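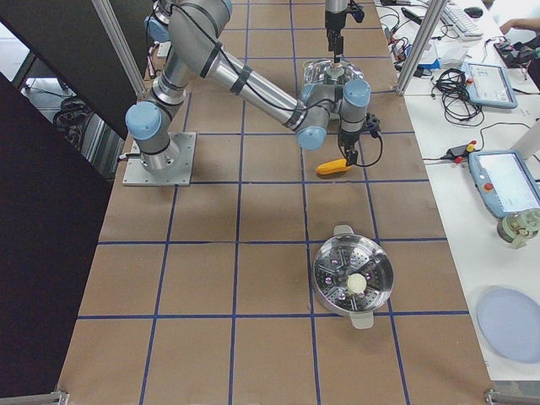
Unit 6: Steaming and Simmering in Small Equipment
Handout for the evening section. Instructor: Amparo Cuesta

Read this before the practical. Bring it with you, since the timing notes near the end are the ones you will use at the station.

6.1 What the unit covers

Unit 5 dealt with dry heat. This unit deals with moist heat on a small scale: one pot, one lid, and an insert if the food calls for it. Most of you will cook this way at home or in a break room far more often than you will use a full-size range. The foods for the unit are plain ones: a white bun, corn on the cob, and sausage. They need very little preparation, so the time at the station can go to water level, lid handling and judging when the food is ready.

You will not be graded on flavor in this unit. You will be graded on setup, safe handling, and your written record.

6.2 Terms

Steaming. Cooking food in the vapor above boiling water. The food does not touch the water.

Simmering. Cooking food in liquid kept just below a boil. Small bubbles rise, but the surface does not roll.

Boiling. Cooking food in liquid at a full, rolling bubble. At sea level, plain water boils at 212 degrees Fahrenheit.

Insert. A perforated plate or basket that holds food above the water. Some lift out by a center post or by side handles. Others sit in the pot like a second pot.

Vent. A small opening in a lid that lets steam out. A lid without a vent can rattle or lift when the water is at a full boil.

Holding. Keeping cooked food hot until it is served. Holding is a separate step from cooking and has its own temperature rule (see 6.7).

6.3 Choosing the pot

For steaming, the main question is how much room there is under the insert. A shallow gap means little water, and little water means you have to check it often. A wide insert is good for buns because they swell as they cook and will stick to each other if crowded. Leave at least an inch on every side of a bun.

Corn can be steamed or boiled. A whole ear often will not lie flat in a small pot. Cut or snap it in half before you start. Do not stand it on end and force the lid down over it.

Sausage is better simmered than boiled. A hard boil splits the casing and the fat runs out into the water. Lay the sausage across the bottom of the pot, and use a longer one only if it fits without bending.

Stovetop pots take their heat from the burner, so you control the heat at the stove. An electric pot has its heater built in. Turn the control all the way down before you plug it in, and again before you unplug it. Never set the base of an electric pot in the sink.

6.4 Filling

Steaming: fill to half an inch below the insert. If the water touches the insert, the bottom of the bun will come out wet and gray.

Boiling corn: cover the corn by one inch.

Simmering sausage: cover the sausage by half an inch.

If your pot has fill marks on the inside wall, read them with the pot flat on the table and your eye level with the mark. Reading from above makes the water look higher than it is. Write the reading on your record sheet. Students who skip this usually cannot explain later why one batch took longer than another.

Never go above the maximum line. If there is no maximum line, stop at two-thirds of the height of the pot.

6.5 Setting up the table

Cover the work table with paper before anything else goes on it. Brown kraft paper is fine. Tape it down at the corners and along the long sides so it cannot slide when you move a pot.

We mark the paper into squares with blue tape. Each item gets its own square, and it goes back to that square when you put it down. The pot goes near the middle. The lid goes in the square next to it. Raw food stays in a different square from cooked food for the whole session, and the two never trade places. If raw sausage touches the paper, cut out that section and tape down a clean piece.

The paper is for setup and cool-down only. Stovetop pots are heated at the range, and electric pots are moved to the tiled counter before they are switched on. A pot that has just come off the heat goes on a trivet.

Keep writing materials, phones and keyboards on the side desk, off the cooking table.

6.6 Handling the lid

More people are burned by steam than by the pot itself. The steps are the same each time.

Turn the heat down first.
Put on a dry mitt. A damp mitt carries heat straight to your hand.
Take the knob firmly and tilt the lid so that the far edge rises first. The steam leaves on the side away from you.
Hold the lid over the pot for a few seconds so the water drips back in.
Set it down flat in its own square, knob up.

A glass lid lets you check the food without lifting it, at least until it fogs. Do not run a hot glass lid under cold water. It can crack. Look over the rim before each use, and hand in any lid with a chip.

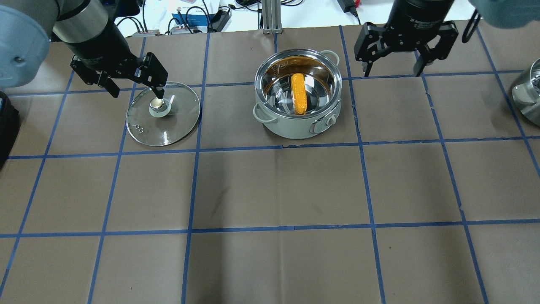 Why should the lid go down with the knob facing up?
Set that way, the lid lies flat on its rim and will not rock or roll, and the knob is easy to take hold of again. The rim does touch the table, so the paper under it has to be clean, and the lid should never go down in a square where raw food has been.

6.7 Times and temperatures

Start the clock when the water has reached the stage you want, with the food in and the lid on. Do not start it when you turn on the heat.

White bun, plain, already cooked and chilled: steam 6 to 8 minutes.
White bun, frozen: steam 12 to 15 minutes.
Corn, half ear: boil 5 minutes or steam 8 to 10 minutes.
Sausage, precooked: simmer 8 to 10 minutes.
Sausage, raw pork or beef: simmer until the center reads 160 degrees Fahrenheit.
Sausage, raw poultry: simmer until the center reads 165 degrees Fahrenheit.

Times are a guide. For raw meat the thermometer decides. Put the probe in from the end of the sausage so the tip sits in the middle of the meat.

Hot food that is being held must stay at 135 degrees Fahrenheit or above. If your pot has a warm setting, check the food itself with the thermometer. The label on the control does not tell you the temperature of the food.

6.8 Altitude

Water boils at a lower temperature as you go higher. The drop is close to 2 degrees Fahrenheit for each 1,000 feet. At 2,000 feet, the difference is small, and most of the times in 6.7 still work. At 4,000 feet, plan on extra minutes for corn and frozen buns. Students who commute down from Prudow should keep this in mind when they repeat the work at home. The Hamley kitchen is low enough that no change is needed.

6.9 The record sheet

Fill in one sheet for each batch. A sheet has these lines:

Food and starting condition (fresh, chilled, frozen)
Pot and insert used
Water level at start
Time the water reached a boil or simmer
Time the food went in
Time the food came out
Center temperature, where required
Water level at end
Comments

Comments should say what you observed. "Bottom of bun wet, sides dry" is useful. "Turned out OK" is not. If you had to add water partway through, write down when, and say whether it was hot or cold. Cold water stops the steam and the clock should stop with it.

6.10 Cleaning

Let the pot cool before washing. Lift out the insert and brush the holes from both sides, because starch from buns dries hard in them. White spots on stainless steel are mineral scale. Cover them with equal parts white vinegar and water, warm gently, let stand, and rinse. Do not use steel wool.

For a lid, wash around the base of the knob and clear the vent holes with a toothpick. For an electric pot, wipe the outside and the control with a damp cloth and dry the contacts before storing it.

Leave the paper down if it is clean and dry. If it is stained, take it up, wipe the table with sanitizer mixed at 200 parts per million, let it air dry, and lay new paper and tape.

6.11 Reading and assignment

Read the Onishi packet, sections 2 and 3, on water level and steam. The Mevanon workbook pages for this unit are optional, but the problems on boiling point are good practice.

Cook two batches of the same food at home, changing one thing only: water level, lid on or off, or starting temperature of the food. Fill in a record sheet for each and write one paragraph comparing them. If you do not have an insert, use corn. The paragraph is due at the start of Unit 7, stapled behind both sheets, with your section number in the top right corner.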